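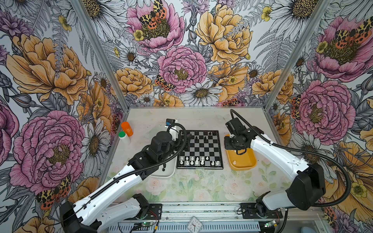 A robot arm can drop things, just like you can. When that happens at Fovex, a workshop in the town of Gindholm, the people there stop and find out why before the arm moves again. One of their jobs is teaching 2 robot arms to handle chess pieces. Chess pieces are hard for a robot. They are small, they are narrow at the top, and they stand close together on the board. Each arm has a gripper at its end, which works like a finger and thumb, and there is a tray on each side of the board. The white piece lying in the yellow-orange tray is about the right size to show the problem. If the gripper closes a little too high, it pinches only the tip, and the piece can slip out.

## What went wrong

One afternoon in June, the right arm was moving pieces from the board to its tray. The first pieces went fine. Then the arm picked up a piece, swung over, and let go too early. The piece hit the rim of the tray and rolled onto the mat.

The arm did not know. It went back to the board for the next piece and did the same thing again. After a few more drops, it pushed down too hard on the board and knocked over a whole row. A person pressed the stop button.

## Finding the fault

When a machine makes a mistake, the cause is called a **fault**. Looking for it is a bit like being a detective. The workshop team checked one thing at a time.

**Was the gripper broken?** They switched the arm off and looked at the gripper closely. Nothing was cracked or loose.

**Was the computer program wrong?** They ran the same program on the left arm. It worked.

**Was a motor having trouble?** A robot arm has a motor at each joint, the places where it bends. Your own arm has joints too, at the shoulder, elbow and wrist. The team read the temperature of each motor. The one in the right shoulder was at 60 degrees Celsius, much warmer than the others. That is too hot to touch safely.

The shoulder motor holds up the rest of the arm, so it works the hardest. It had been running for almost 101 minutes with no rest. As it got hot, it got weaker, and the arm began to sag. A small sag at the shoulder makes a bigger miss at the gripper - the same way a long stick wobbles most at its far end.

## Fixing it

The team let the motor cool down. Then they made some changes:

- The arms now rest for 15 minutes after each long practice.
- The program checks how hot each motor is. If one gets too warm, the arm lowers itself slowly and stops.
- The gripper checks whether it is still holding something before the arm moves on.

The team named the new program Anov. The older one was called Aoki, and they kept a copy of it so they could compare the two.

## Staying safe near a robot arm

Small robot arms can still pinch fingers or bump a face. If you ever get to use one at school or at a club, follow these rules:

1. Keep your hands out while the arm is switched on, even if it is still. It may only be waiting.
2. Know where the stop button is before you start.
3. Tie back long hair and tuck in loose sleeves.
4. If a piece falls, leave it there until a grown-up has turned the arm off.
5. Don't touch the motors right after the arm has been working.

## Words to know

**Gripper:** the part of a robot arm that grabs and holds things.

**Joint:** a place where the arm can bend or turn.

**Fault:** the thing that makes a machine go wrong.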